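Home robots still stuck on the tidying up, says Biltport team

Clearing a table after snack time. Two minutes for a parent with a bin bag. For the two-armed machine on trial at Donent, the home robotics firm in Biltport, it is still a full afternoon's work, and that's on a good day.

The company opened up its January results on Friday, at a short and rather crowded briefing above its workshop. No launch, no price, no date for the shops. What it did have was a list of chores and an honest enough mark next to each one.

Wiping a flat surface — fine, mostly. Picking up a cup, fine. Folding towels, slow but it gets there. Rubbish off a table, in a house where people live? Not yet.

"Everybody asks about the washing up," said Xiuying Ren, who runs the home trials. "Washing up is hard but a plate is always a plate. A wrapper is a different shape every time you touch it. You squeeze it and it's changed again."

That is the nub of it. Factory arms have been lifting the same part from the same tray for decades, and they do it well becuase nothing moves. A family living room gives them none of that. Thin plastic slides away. Tissue tears or sticks to the fingers. Paper lying flat on a smooth top gives a gripper almost nothing to get hold of, and a person just slides it to the edge without thinking.

Then there is the question of what counts as rubbish at all. A snack bag with nothing in it, yes. A clean stack of napkins, no. A child's drawing on a scrap of paper, very much no. Donent's system has to decide before it grabs, and Ren said the deciding goes wrong nearly as often as the grabbing.

Wrappers, paper and tissues on blue-grey tables, the sort of job the firm wants its machines to manage:

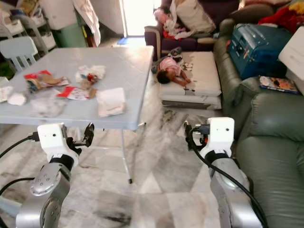
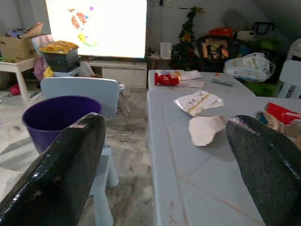 Solange Bélanger was less patient about it when the questions were opened to the floor. She told the briefing that families had been promised a helper in the house for as long as she could remember, and that a machine which needs an engineer nearby is more work for the household, no matter how clever the hands are. She wanted to know when it could be left to get on with things alone.

No straight answer to that one. Orest Tkachuk, the firm's head of engineering, said the team would not put a year on it. He did give some numbers. The target is 1,000 table clears in ordinary homes, with no person stepping in, before anyone talks about selling the thing. The longest run so far is 14 in a row. It ended with a paper cup pushed on to the floor and the arms waiting for somebody to pick it up.

Speed is the other sore point. The arms move slowly on purpose when there are people in the room, more slowly still with children, and they stop dead if someone leans in. Nobody at the briefing argued with that. But it does mean a job you'd do on the way to the kettle can drag on past teatime.

Shops may get there first. Bemuva, the discount chain, has been trying a similar pair of arms in 2 of its stores, on shelf facing and flattening boxes after closing. Same shelves every night, same boxes, no toddlers. Haiyan Lu, who looks after the trial for the chain, said the box flattening was good enough to carry on with and the shelf work was not. Bags of crisps again. They slump, the arm has another go, they slump the other way.

Staff still sort the mixed bins by hand and Lu said she did not expect that to change soon. No jobs have gone at either store, according to the chain.

Back in Biltport the next round of home trials starts once the new fingertips are in, a softer pad made by Liang, with a bit more give at the end for thin stuff. Early tests on the bench look promising, Tkachuk said, though he has said that about earlier pads too and admitted as much. Sofas, floors and toy boxes stay off the list for now. Tables only.

Households in the town that want to take part can put there names down at the Donent front desk, open until 5pm on weekdays. Homes with stairs are welcome. The machine will stay downstairs. No need to tidy up before it comes, the firm says.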